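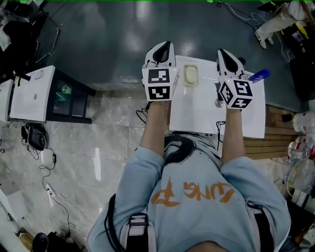 Fladomell Group, Department of Mechanical Engineering: People and Projects

Samuele Monti has spent most of the past year putting small objects down in the right place. He does it wearing a pair of hand-held grippers, one over each hand, with a strap over each shoulder and printed markers on mounts behind the shells. The recordings are used to train a two-armed robot in the next room.

The subject of his study is narrow. He wants to know how much the operator's pauses matter. When people work with the grippers they stop for a moment before closing on an object, and they stop again before letting go. The usual practice is to trim those pauses out before training. Monti and his supervisor, Ginevra Colombo, left them in for half of their recordings and took them out for the other half.

"We expected the trimmed set to do better," Monti says. "The files are shorter and every part of them has some movement in it. I had written most of the paper in my head on that basis."

The trimmed set did worse. In 60 trials of a bathroom tidying task, the arm trained on untrimmed recordings dropped or knocked over an object 6 times. The arm trained on trimmed recordings did so 11 times. Colombo is careful about the size of that difference.

"It's one task and one room," she says. "I would not want anybody to change their whole pipeline on the strength of it. But the failures were of the same sort, and that interested me more than the total. The arm opened its fingers while it was still travelling."

Her reading is that the pause before release tells the model that the hand has arrived. With it gone, moving and letting go run together. Monti tested this by putting back only the pauses before release and leaving the others out. Most of the lost ground came back, though he has not yet repeated that part and does not give a figure for it in the draft.

The task was chosen to be dull. A bar of soap has to end up in its dish, and a few other things have to be moved clear of it. Soap turned out to be awkward for the model because the bar turns slightly in the fingers as it is lifted. "With a box you can be a bit off and the table sorts it out for you," Monti says. "With soap in a dish the rim catches it."

The markers let the team work out where each gripper is and which way it is turned. Anything that hides them costs data. Early on, Monti lost a whole afternoon's recordings by leaning too far over the table, and he now works with his arms well out in front of him. He stops after up to 2 hours because his shoulders tire and his movements change.

"You can see it in the traces," says Colombo. "He gets slower on the left side first. We threw away the late recordings from the first month for that reason, and I think we should have thrown away more."

The next step is to use other operators. Everything so far comes from Monti, and both of them accept that the result may say something about his habits and little about anyone else's. Assunta Ferri joins the project in December and will record the same task without being told how long to pause. Tullio Mazza, who wrote the code that lines up the two grippers' recordings, is preparing a version that marks pauses automatically. At present Monti marks them by hand.

Asked whether he has picked up any habits from the work, Monti says he sets cups down more slowly at home. Colombo says the draft is with Aldo Vitale for comments, and that the recordings will be shared once the pause labels have been checked a second time.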